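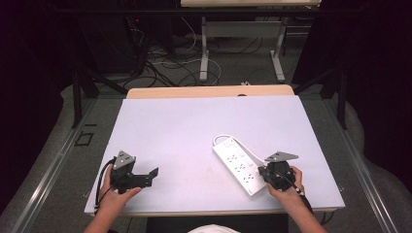
Imprimir | Enviar por correo electrónico

Taller de columna personal
Apuntes de la unidad 4: la digresión

Estos apuntes recogen lo visto en la sesión del jueves y añaden dos cosas que quedaron sin explicar por falta de tiempo: la diferencia entre digresión y relleno, y el problema del regreso. Conviene tener a mano los textos del cuadernillo, sobre todo la columna de los paraguas.

1. Qué entendemos por digresión

Llamamos digresión al tramo de un texto que se aparta del asunto anunciado. La definición es amplia y tiene un inconveniente: en la columna personal el asunto anunciado suele ser muy pequeño. Alguien dice que va a hablar de un paraguas y a las cuatro líneas está hablando de su abuelo. ¿Se ha desviado? Depende de si el paraguas era el asunto o solo la puerta de entrada.

Para trabajar en el taller usaremos un criterio más estrecho. Hay digresión cuando el lector nota que se ha salido del camino. Si no lo nota, para nosotros es una transición y la veremos en la unidad 5.

Ese momento de notarlo importa mucho en el humor. El lector acepta salirse porque espera algo a cambio: una imagen, una exageración, una opinión que el autor no se habría atrevido a poner en el primer párrafo. Cuando no llega nada, la paciencia se acaba pronto, y en una columna corta se acaba antes.

2. Tres maneras de salirse

Por una palabra. El autor escribe un término, se queda mirándolo y lo persigue. Es la salida más fácil y la que más se ve en blogs. Funciona bien si la palabra es corriente y mal si es rara, porque entonces parece que se ha metido en el texto para poder comentarla.

Por un recuerdo. Aquí el riesgo es la extensión. El que recuerda disfruta de detalles que al lector le dan igual (el nombre de la calle, quién conducía). Regla práctica del taller: un recuerdo intercalado entra con un solo detalle concreto. Si pide más, probablemente sea otra columna.

Por una duda. El autor afirma algo, se corrige, vuelve a afirmarlo a medias y acaba discutiendo consigo mismo. Es la forma más propia del monólogo cómico. Exige buen oído: las correcciones tienen que ser breves y cada una debe empeorar la situación del que habla.

Las tres se mezclan. En la columna de los paraguas se sale por una palabra («varilla»), se pasa a un recuerdo y se termina en una duda sobre si el recuerdo es propio o de un hermano.

3. Digresión y relleno

En clase se confundieron varias veces. El relleno ocupa sitio y se puede quitar sin que cambie nada. La digresión también se puede quitar, pero el texto pierde la voz. La prueba es mecánica: se borra el tramo, se lee en voz alta lo que queda y se compara.

Tomamos como muestra el texto de las instrucciones de la aspiradora, publicado en la revista Mivska. La versión completa del párrafo central tiene 169 palabras. La versión recortada que hicimos en la pizarra se quedó en 114. Lo que se perdió en el recorte fue la discusión del narrador con el índice alfabético del manual, que no aporta ninguna información sobre la aspiradora y sostiene todo lo que viene detrás. Sin ella, el final en que el narrador barre a mano llega sin preparación.

En cambio, del párrafo siguiente quitamos dos frases sobre el tiempo que hacía y no pasó nada. Eso era relleno.

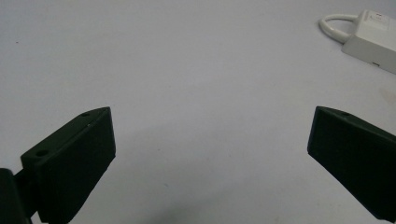 Dos dedos de pinza de color verde oscuro, con una superficie clara entre ellos.

Una señal de relleno bastante fiable es la fórmula de disculpa: «pero me estoy yendo del tema», «en fin, a lo que iba», «no sé por qué cuento esto». Pueden usarse una vez como chiste. A la segunda el lector empieza a darle la razón al autor.

4. El regreso

Salirse es fácil y casi todos los ejercicios entregados lo hacen con soltura. El regreso es otra cosa. En la mayoría, el autor vuelve de golpe, con un punto y aparte y una frase que retoma el asunto como si el párrafo anterior no existiera. A veces es lo que se busca — el corte seco puede hacer gracia —, pero hay que decidirlo.

Formas de volver que hemos visto:

- Repetir un objeto. Algo que aparecía antes de la salida reaparece dentro de ella y sirve de puente. En el texto del ascensor es el botón que no se enciende.
- Dejar que otro interrumpa. Una segunda persona (la pareja, el camarero, la voz de megafonía) devuelve al narrador al presente. Muy gastado, aunque sigue sirviendo si el que interrumpe tiene prisa.
- No volver. El texto termina en la digresión. Solo se sostiene si el asunto inicial queda resuelto de forma indirecta, y es la opción que más reescrituras pide.
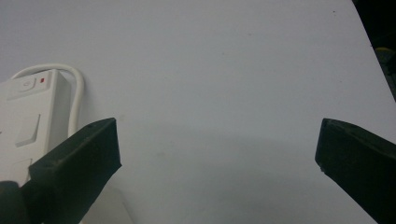
En el turno de comentarios se objetó que tanta regla mata precisamente lo que se quiere enseñar, y que quien lee este tipo de columnas va buscando que el autor se pierda de verdad, sin puentes ni objetos repetidos. La objeción es razonable y quedó abierta. Se puede responder que el lector quiere la impresión de un autor perdido, y que esa impresión suele pasar por varios borradores. También hay columnistas que escriben de una sentada y publican lo que sale. Los de la antología Voltier presumen de ello en el prólogo, y algunos de sus textos aguantan muy bien.

Lo que sí se pide en el taller es que, después de escribir de corrido, se relea marcando al margen dónde empieza y dónde acaba cada salida. La marca no obliga a corregir nada.

5. Medida y lugar

No hay una proporción correcta. Como orientación, en una columna de periódico (más de 4.000 caracteres ya es larga) cabe una digresión extensa o dos cortas. En una entrada de blog cabe más, porque el lector llega con otra disposición y puede saltar párrafos con el dedo.

Sobre el lugar: la salida en el primer párrafo es arriesgada, porque todavía no hay camino del que salirse. Cuando se hace así hay que anunciar el asunto en la primera frase, sin adornos. La salida en el último párrafo tiende a parecer un segundo final. Si al releer aparecen dos finales, suele sobrar el segundo, que es el que explica el primero.

6. Ejercicio para la próxima sesión

Escribir un párrafo de 118 palabras exactas que empiece con un trámite doméstico (cambiar una bombilla, buscar las llaves, devolver un pedido) y se salga de él por una palabra. El regreso ha de hacerse por repetición de un objeto. No se admiten fórmulas de disculpa. El título no cuenta.

Quien prefiera trabajar sobre un texto ya hecho puede tomar la columna de la cola del supermercado, también de Mivska, y suprimir su digresión principal. Se entrega el texto recortado con cinco líneas que expliquen qué ha cambiado en la voz.

Los ejercicios se leen en voz alta por orden de llegada. Traed dos copias en papel, con interlineado doble.

Lecturas: del cuadernillo, los textos del ascensor y de los paraguas. La selección de Voltier está en la carpeta compartida; falta el índice, que se subirá en mayo.

Imprimir esta página
Enviar por correo electrónico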